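3.2 示教任务与采集流程

前面两小节交代了双臂平台的结构和主从映射的算法，读者大概已经有些着急，想知道操作者究竟是怎样把一个动作“教”给机械臂的。这一小节我们就慢慢讲，讲得细一点，也希望后来的同行少走一些我们走过的弯路。

我们选的任务叫作“取件归盘”：操作者要让左臂夹住一块扁长的黑色器件，把它从黑色矩形托盘上提起、调整姿态，再放回托盘之内。任务听上去平淡无奇，连组里刚来的学生都觉得不值得写进论文，可是真正上手以后，大家很快就改了口气。器件又扁又长，夹在一端，另一端就悬在外面，手腕只要多转一点点，远端便会偏出一大截；托盘有一圈凸起的边，放低时若是角度不对，器件就会斜搭在边沿上，怎么推也不肯平下去。这种“看着容易、做着别扭”的性质，恰恰是我们喜欢它的原因，因为示教数据里那些犹豫、回退和小幅修正，在过于简单的任务里是采不到的。
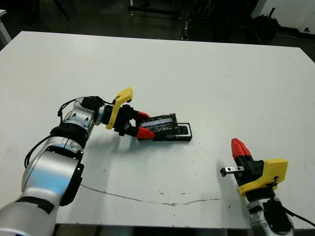 示教方式分两种，我们在全部实验里都保留了下来。第一种是手把手拖动示教：机械臂切换到重力补偿状态，操作者直接握住腕部前面的一段，带着它走完全程。第二种是遥操作示教：操作者坐在工作台外侧，双手各握一只主手，从臂按照3.1节的映射关系跟随运动，夹爪开合由主手上的扳机控制。两种方式各有各的脾气。拖动示教上手极快，第一次来的人练上几遍便能做出像样的轨迹，缺点是操作者的身体难免挡住头部相机，而且人在贴近器件的时候总想直接伸手去扶一把，这个习惯非常难改。遥操作示教的画面干净得多，头部与腕部相机所记录的内容同策略执行时的观测基本一致，可是操作者失去了手上的触感，只能凭眼睛判断夹得牢不牢，初学时常常夹得过紧。

参与示教的操作者有四位，分别是Tegwen Eynon、Lowri Hughes、Heledd Cadwaladr和Berwyn Lewis。前两位有多年的遥操作经验，后两位在今年八月之前没有碰过主手。我们有意这样搭配，为的是让数据里既有老练、流畅的动作，也有生涩而谨慎的动作。每位操作者在正式采集前都有40分钟的自由练习，练什么完全由自己决定，有人反复练夹取，有人只是拿着主手在空中画圈，熟悉延迟。我们起初想规定一套统一的练习内容，试过之后觉得效果并不好，大家的紧张之处各不相同，还是让他们自己去找比较妥当。

正式采集时，每一段示教都从同样的准备姿态开始。器件的初始朝向由Caradog Prosser按照事先生成的随机表摆放，操作者并不知道下一次会是什么角度。听到提示音后操作者开始动作，完成后松开扳机，让夹爪退到安全高度，这一段便告结束。中途若器件滑落或者机械臂触发了力矩保护，这一段并不删除，而是另行标记，留作失败样本。我们很舍不得丢掉这些失败的段落，第5节里会看到，它们对于训练策略识别“已经夹歪了”的情形帮助很大。最终入库的数据包括遥操作示教157段，拖动示教154段。数量虽然不算大，每一段却都由至少一位没有参加该次操作的作者从头看过，核对了起止时刻和标记。

轨迹的记录由我们自己编写的采集程序Wakadura负责，它同时保存关节角、关节力矩、夹爪开度、主手位姿以及各路相机图像，并以同一个时钟打上时间戳。时间对齐这件事，说起来只有一句话，做起来却花去了我们相当多的精力。早期版本里，腕部图像总比关节数据晚到一点，单看曲线毫无异样，训练出来的策略却总在夹取前迟疑一下，像是有什么心事。Lowri Hughes逐帧比对了夹爪开度曲线与图像中指尖的位置，才把这个延迟找了出来，此后我们在每次采集之前都要做一遍开合校验，让夹爪空夹三次，确认图像与曲线对得上，才请操作者就位。

腕部视角在本任务中的作用，值得再多说几句。头部相机看得见整张台面和两条手臂的相对位置，适合引导大范围的接近动作，可是到了夹取和放置的阶段，器件与指尖之间那一点点偏斜，从高处往下看是很难分辨的。腕部相机则随夹爪一起运动，指尖在画面中的位置大体不变，器件一旦夹歪，它的长边在画面里就会明显地倾斜。操作者们也很喜欢这一路画面。Heledd Cadwaladr在访谈里告诉我们，她练到后来几乎只用头部画面来找托盘，其余时间眼睛都盯在腕部画面上，拿器件面上那条浅色的长条当作基准线，看它正不正，心里就有数了（图4）。
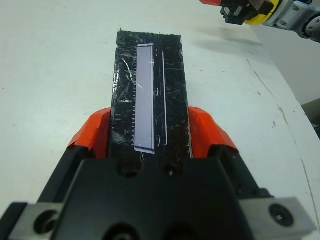
图4 腕部相机视角：左右两枚橙红色指尖夹持黑色长条形器件，器件表面带有浅色窄条及一列白色刻度线。

受到她这番话的启发，我们在遥操作界面的腕部画面上叠加了一条可以开关的竖直参考线，供操作者对照长条的方向。参考线只显示在操作者的屏幕上，不写入存储的图像，免得策略学到一条执行时并不存在的线。Berwyn Lewis起初嫌它碍眼，用过一个下午之后反倒不肯关掉了，另外几位则是时开时关，全凭当时的心情，我们也没有强求统一，只在每段数据里记下了开关的状态。

还有一点关于夹持力的经验，附在这里供参考。器件表面光滑，夹得轻了，提起时远端会往下坠；夹得太紧，指尖又容易把器件挤得微微转动。遥操作时我们把扳机行程的后半段做了压缩，使操作者在接近夹紧的区间里有更细的分辨能力。这个改动十分简单，几行代码而已，操作者们的反应却比我们预想的热烈得多，Tegwen Eynon甚至要求把她以前参与的另一个项目也照样改过来。拖动示教时夹爪由腕部的按钮控制，没有连续调节的余地，因此两类数据在夹持力上的分布并不相同，训练时需要分别归一化，具体做法见4.1节。

所有示教段在进入训练之前还要经过一道平滑处理。我们只对关节角做低通滤波，力矩和夹爪开度保持原样，开头和结尾的静止部分按速度阈值裁去。曾有一段时间我们滤得很重，曲线漂亮极了，可是操作者在托盘边沿处那几下细小的试探也随之消失，策略学到的放置动作便显得莽撞。后来我们把截止频率放宽，宁可让曲线毛糙一些，也要把这些试探留下来。滤波前后的轨迹对比，连同每位操作者各自的完成时间，一并列在附录B中。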